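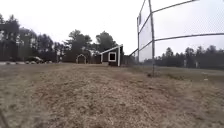
1. Outdoor collection, Grallamport field

The February minutes were approved without change. Vitalii Ivanyshyn reported on the gathering of driving examples for the Harnen ground vehicle. The log now holds 786 examples, each tagged with the route and the operator's steering commands. Members agreed that passes along chain-link fence should be tagged separately, as the current labels make no distinction between mesh and open ground.

2. Open-ground passes

It was noted that dry grass fills much of the low view and blurs near the ground.

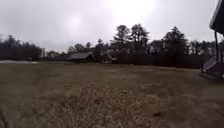
Vidmar staff asked whether blurred examples should be dropped. After discussion it was resolved to keep them and mark them, and to review up to 14 per route by hand. Approaches to steps will be held in a group of their own until the labeling guide is revised.

3. Data transfer

Tatolo will receive the next set in 6 parts. The file naming used last time is to be kept.

4. Actions

V. Ivanyshyn to add the fence tag to the guide.
Vidmar to check the operator records for gaps.
Tatolo to confirm storage space before transfer.

The next meeting will begin at 10 a.m. in the same room.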